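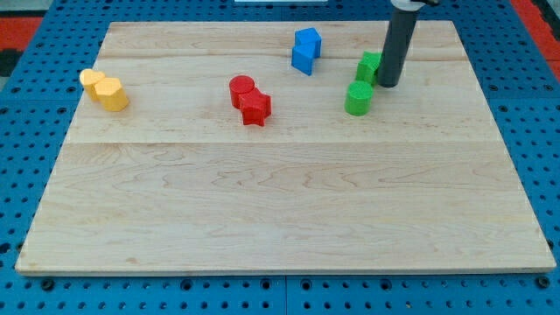 *2 min read*

I went looking for a coffee table and came home with a bag of blocks. My sister says this is the most me thing I've ever done, and fine, she has a point.

The blocks are from Dornel, a small toy shop I'd walked past for years. Karlijn Van den Broek runs it, and she let me sit and play on a pale wooden board for most of an afternoon (I bought plenty, don't worry!). I ended up sorting by color, which I always do. Eight blocks, four pairs, and I lined them up loosely along the back so the whole front of the board stayed clear. I love that bare stretch of wood – all that wavy grain, the little knots, the seam running across the middle.

My favorite pair is the yellow one, a heart and a squat hexagon shoved right up against each other. I could have picked two squares and been done in a minute. But a heart is such a silly, cheerful shape to build with, and you have to work out what on earth goes next to it.

Karlijn told me she keeps some 200 shapes in the back room and that hearts go first every February. Grown-ups buy them for their desks, apparently. Mine live on the windowsill now, next to the bill from Mertens for a table I still haven't picked up. My nephew has already asked whether the blue ones are spoken for. They are.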